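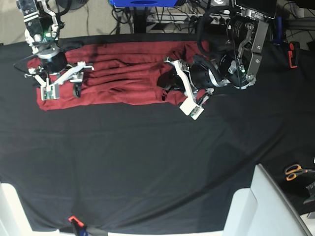
Towel-folding service goes on offer to small laundries, with a few questions still hanging

By Rukhsana Dogar

A two-armed robot that folds towels is being offered on monthly hire to guest houses, gyms and small laundries in and near Nellinham, and the firm behind it would very much like you to think the folding problem has been solved. Having read the terms and spent a long morning with the people selling it, I would hold off cancelling anybody's shifts.

The service is called Vovden. For £1,067 a month, with a minimum term of 12 months, a customer gets the two arms, the cameras that go with them, a table covering, fitting, and what the leaflet calls "continuous improvement". That last item means the firm keeps working on the software after you have started paying for it. Delivery and fitting are extra. So is insurance, which the customer has to find for themselves, and two brokers I rang had no idea what to quote.

Kyung-tae So, who runs sales, was frank that the price had been set by looking at part-time wages and going a little under them. "We are not asking people to believe in the future," he said. "We are asking them to look at a bill."

Fair enough, so let us look at the bill. A guest house with 13 rooms does not have a full-time towel folder. It has someone who folds towels for a while, then makes beds, answers the door, takes in the milk and deals with the man in the back room who can't work the shower. The Vovden arms do none of that. They fold towels on a table, provided the towels have been brought to the table, and provided someone takes them away again. Feeding and clearing are described in the terms as "light attendance". How light depends a great deal on how fast the thing goes, and on speed the leaflet says only that it "keeps pace with a typical small site".

I asked for a figure. Mr So said figures varied with the cloth. I asked for the figure on a plain bath towel. He said he would send it on, and at the time of writing he had not.

Where the firm is on firmer ground is in how it handles cloth at all. Towels are a miserable thing to give a machine. A box stays the shape it was when you picked it up, and a towel does not, so the arms have to work out where the edges have gone every time they let go. Hyun-seo Noh, the engineer in charge of the gripping side, talks about this with real enthusiasm and rather less polish than the leaflet. Each hand carries its own camera, she explained, so that it can look at the cloth from close by as well as from overhead.

"Corners are everything," she said. "If you have two good corners you have a fold. If you have one good corner and one you only think is a corner, you have a mess."

And how often does it only think it has a corner? Less than it used to, she said. The software was changed in August and she reckons it is much steadier for it.

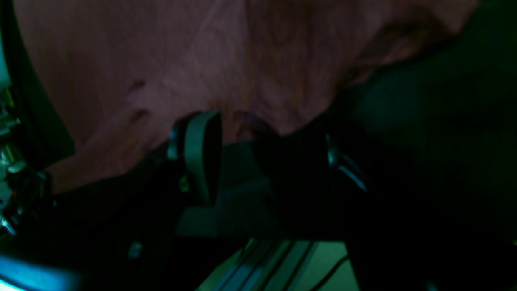 Issue 1879

Ms Noh's own list of what the service will not take is longer than the one in the leaflet. Fitted sheets are out. Bathrobes are out. Anything with a loop, a tassel or a raised badge is "not supported at present", and that rules out a fair share of the hotel towels I have ever dried my hands on. Pillowcases and thin cloths are listed as a trial feature, and customers who use them agree not to claim if the results are poor. Thin cloth sags between the fingers, she said, and a sag can look very much like an edge if the light is bad.

Light comes up again in the small print. The customer must provide "even, adequate lighting" over the work area and keep the table covering flat. Neither sounds like much until you picture the back room of a working laundry, with one strip light and a door that opens straight on to the yard. If a fault is put down to the room, the call-out is charged.

Yolanda Van Dusen, who has a launderette and service-wash business in Purnasness, was offered the hire on what she was told were early-customer terms. She has turned it down for now. "I liked it," she said. "I stood there and watched it for ages, it's lovely to watch! But I could have folded a basket while I was standing there, and I wasn't being charged for the table."

Her other worry was the term. Twelve months is a long time to be tied to a machine whose makers say openly that it will be better later — if it will be better later, she would like to hire it later. The contract has no break clause. There is a two-week settling-in period, but it starts on the day of fitting, and the leaflet also says that the arms may need "up to two weeks" to be set up for a customer's own towels.

Ah-rin Jang, who looks after customer support, said nobody would be held to a contract over something that plainly did not work, and that common sense would be used. I suggested common sense might be written into the terms. She agreed that was a reasonable point and made a note of it.

The firm says its next visits will be to sites in Wannasri, where it hopes to sign up a commercial laundry with a much larger and more regular load of plain towels. That seems a better match than guest houses, and it would give the firm some hourly figures to publish. Until it does, small businesses are being asked to pay a wage-sized sum on the strength of a demonstration.

Orders for the Nellinham area are open until the end of October 2019. Anyone tempted should ask to bring their own towels to the demonstration, including the old ones.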